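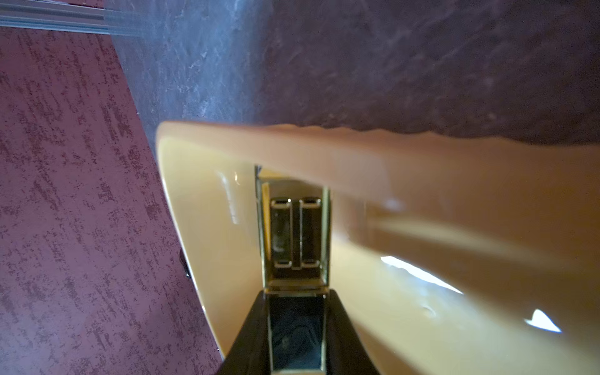 Can you leave a yellow basin on a marbled counter overnight?
Any basin can sit on a counter overnight, so long as there's nothing in it you'd mind finding in the morning.

That was how the leaflet put it, and Marwa Benjelloun read it twice, standing up, with her coat still on. The Lerneck Household Guide had cost her aunt 25 dollars by mail and had come to Marwa along with the house, the debts and the basin.

"Nothing in it you'd mind finding," she said to the kitchen. "What sort of advice is that?"

She turned to page 136, where the index promised more on basins. Page 136 was about grout.

Her aunt had believed in the basin. It was a glossy butter-yellow thing with a thick rim, and according to her aunt anything you washed in it came out a little better than it went in. Lettuce, stockings, a budgie once. Marwa had been told this every May of her childhood and hadn't bought it at seven, either. Lettuce came out wet. The budgie came out furious.

Her cousin rang at suppertime to ask whether she'd tried it yet.

"Tried what? It's a basin."

"Put something in it. Something you're sick of."

"I'm sick of this phone call."

"Not the phone," said her cousin, in real alarm.

What she put in it, in the end, was the letter from Pangaribuan and Ellico, who wanted the house cleared in 30 days and had spelled her name three different ways. She didn't add water. She wasn't a complete idiot. She set it face down under the small dent or mark in the side, which her aunt had always called the thumbprint and which Marwa had always called a dent, and she went up to bed annoyed at herself.

At 4 she came down for a glass of water. She did not look in the basin. She looked at the kettle, the tea towel, the calendar from Sikus Plumbing that still showed May. Then she looked in the basin.

The letter was there. Same creases, same cheap paper. She turned it over and read it under the stove light. Thirty days. The house cleared.

Her name was spelled right, all three times.

She read it again, slowly, the way she read anything that wanted a signature. It was possible she'd misread it the first time. She'd been tired and in a foul mood, and people see what they expect from lawyers. She could ring in the morning and ask for their copy.

She put the letter on the windowsill with the salt cellar on top of it. Then she took off her watch, which had been losing time since the funeral, and held it over the yellow rim for quite a while, feeling ridiculous.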